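Sorting out the desk, finally

September 3, 2020

I've been working from home since the end of January, when the Halby office closed its second floor, and for most of that time I worked at the kitchen table. It was fine for a month. Then my neck started to go, and by winter I was lying on the lounge room floor every afternoon with a rolled towel under my shoulders.

So this is a post about desks. If you came for the garden, the broad beans are up and I'll write about them next time.

The main trouble with the kitchen table was height. It's 9 centimetres too wide for the space it's in, which I've complained about here before, but the real issue is that it was made for eating at. My elbows sat lower than the top, so my shoulders crept up all day. Kartini Nugroho, who I used to share a cubicle wall with, told me to sit on a cushion. That fixed the elbows and left my feet dangling. I put a box under my feet and then kept kicking it over.

I gave myself a budget of $200 for a proper desk and went looking second-hand. I saw a lot of corner units with hutches on top, the kind that used to hold a tower computer and a printer. I also saw a very nice old timber one in somebody's garage, but the drawers had swollen shut and it wouldn't have gone up our stairs. Twice I messaged people who never wrote back.

In the end I bought trestles and a separate top. The trestles came from a bloke in Killov who was moving interstate, and they adjust, so I could set them to suit me. The top I got from an offcuts yard for less than I expected. It is plain and heavy. It took two of us to get it inside, and my thanks to Na-rae Song, who had only dropped in to return a casserole dish.

I had thought I wanted pale timber. Everyone's home office seems to be pale timber this year. But the room faces north and gets full sun from mid-morning, and anything light-coloured throws glare straight up at you. I tried a sheet of white card on the trestles for a morning to test it and had a headache by lunch. Dark it was.

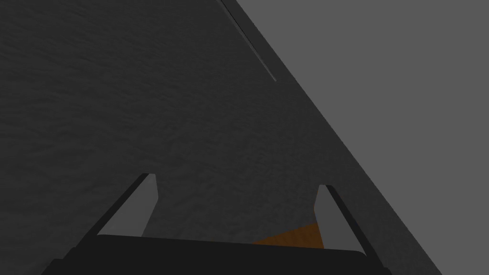

The other thing I changed was where I sit in the room. I'd always assumed a desk goes against the wall, under the window if you have one. I've put mine side-on to the window, with the chair facing the door. The light comes across from the left and I no longer have to close the blind to read the screen.

I'm still deciding on a lamp. Halima Kioko has offered me her old clamp one, though I'm not sure the clamp will open wide enough. I also need to do something about the power board, which is lying on the carpet where I put my feet — I've turned it off with my heel twice now, once in the middle of a call.

The neck is better. I haven't been on the floor for a fortnight, and the kitchen table has gone back to having the newspaper on it.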